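Kidcombe Shared Workshop – newsletter, 13 May 2022

Path rover: drive and steering

The rover has been on the bench since December and now runs on its second motor controller. The first, a Zilline board, cut out whenever both rear wheels drew current together, and swapping the fuse made no difference. The replacement is a Hollis dual driver, mounted on the chassis plate with nylon spacers. It needs its own ground wire back to the battery. Do not share the encoder ground.

Encoder counts were the next problem. One full turn of the left wheel gives 2286 counts, but the right was losing pulses above half speed. A shorter cable and a 70 mm gap between signal and motor leads fixed it. Total mass with battery is roughly 527 g over the original plan, most of it in the steel front bracket, and the steering servo has been changed to suit.

Line following is off for now. The steering code looks for the border between paving and grass and holds a set distance from it. Hard shadow across the path is the case we are working on – a dark band can look much like a verge to a simple brightness threshold.
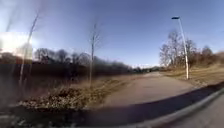

Detska wrote in to say that brightness alone will never be enough, and that comparing hue and texture in small blocks costs very little on the same processor. The block size is the awkward part: too small and every dead leaf counts as grass. We have 2 versions of that code on the workshop drive, both untested at full speed. The bench supply must go back on its shelf after use.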